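Sandberg insulated mug, three months of use

I bought this mug in the shop of Gader near the station, where it cost a little more than I wanted to pay. At my work the kitchen is on another floor, so my coffee was always cold before I had drunk the half of it. My old mug was ceramic and very nice, but it could not help with this.

The first thing I must say is that the Sandberg keeps heat well. I pour the coffee at 8 in the morning, I put the lid on, and when I come back from the first meeting it is still good to drink. Without the lid it is another story, then you should drink it in the first half hour. I also tried the mug from Roter, which my sister has, and for heat I find no difference between them. The Roter is lighter, but its lid is hard to open with one hand.

The taste was a small problem in the first days. There was something metallic in it, mostly with tea. I washed the mug three times with baking soda and hot water, and after this it was gone. With lemon tea I can still notice it a little.
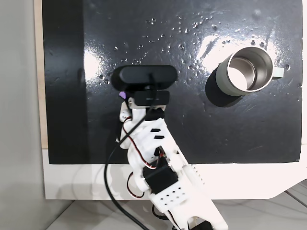
The lid is the weak point. The silicone ring keeps the smell of coffee, and you have to take it out to clean it well - I use a wooden stick for this. The paper in the box says that the lid can go in the dishwasher and the mug cannot. I wash both by hand. A new ring can be ordered from Gader, but I had to wait three weeks for mine.

For a desk I recommend it. For a bag I would look for something else, as the lid is not made to close completely.

My rating: 8 out of 10.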